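Trusley Play Kitchen Project
Progress report to the Bhuiyan Fund, period to end of August
Prepared by Abena Akpalu, project lead

Where we are

Short version: on track, slightly over on storage, under on printing. Longer version follows, sorry it's a bit note-form, wanted to get it to you before the office shuts at 4.

Grant received 2525 pounds. Spent so far 857. Bulk of that is the toy food, the plates and the first lot of storage boxes. Receipts scanned and in the shared folder, one missing (the wipes), will chase.

The aim, as per the application: loanable play food sets for families and small nurseries in Trusley, so that children who are wary of food get to handle it, name it and put it on a plate with no pressure to eat anything. Each set comes with a card of simple games. 100 sets by the end of the project, 98 families or groups already on the waiting list, so demand is not the worry.

The starter set

We went back and forth on what goes in the starter set. First draft had far too much in it and the smaller children just tipped it out and walked off. Cut right down. Now it's one plate, one piece of bread, one banana and two peppers, one green and one yellow. Same shape of veg, different colour, gives the adult something to talk about straight away.

Plates: went for a plain beige round one with a low rim. The patterned ones from Lesta were nicer to look at but the children looked at the pattern and ignored the food.

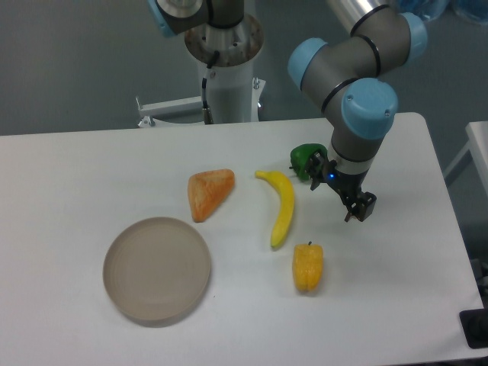

Starter set on the white table: plate, bread, banana, yellow pepper, and the green pepper in the gripper.

Bread is the odd one out. It's a triangle, orangey and mottled, and we've had it called toast, cake, pizza and "cheese" in the same afternoon. Was going to swap it. Staff asked to keep it as it gets the most chat out of any of the items. Staying in for now, will look again at the next order.

Banana no problems at all. Everyone knows what a banana is.

Peppers, the yellow gets picked first nearly every time. Green one is the one parents say is refused at home, so we're keeping the pair together and the card now has a "find me the other pepper" game on it. Seems to go down well, only have feedback from a handful of familes though so don't want to oversell it.

The games card

Second version done. Changes from the first:

- bigger type
- fewer words, first one read like a leaflet
- "put it on the plate" is now the last game, not the first. Starting with the plate made some children think it was dinner time and they clammed up
- a line for the adult about leaving the food out on the table and letting the child choose what to pick up

The layout on the card is plate at one side, food spread out with gaps between. Tried it with everything close together and it just became a pile.
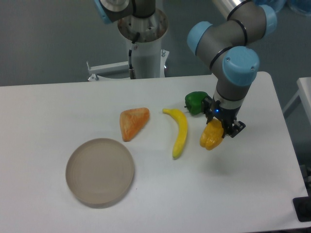

Spend and what's left

Storage boxes came in dearer than quoted. Pullora had put their prices up and the cheaper lids didn't stay on. Printing came in under so it more or less evens out. No change to the total requested.

Problems

Cleaning between loans takes longer than I put in the plan. Plates are quick, the bread is slow (texture). Have added a second drying rack. Might need to allow an extra day between one family and the next, which will slow the waiting list a little.

Next period

- order the remaining sets
- print the final card once staff have checked it
- short feedback form, one side, tick boxes
- decide on the bread

Could you let me know if you need the missing wipes receipt before the next payment or if it can follow on? Happy to talk any of this through by phone, mornings are best.

Abena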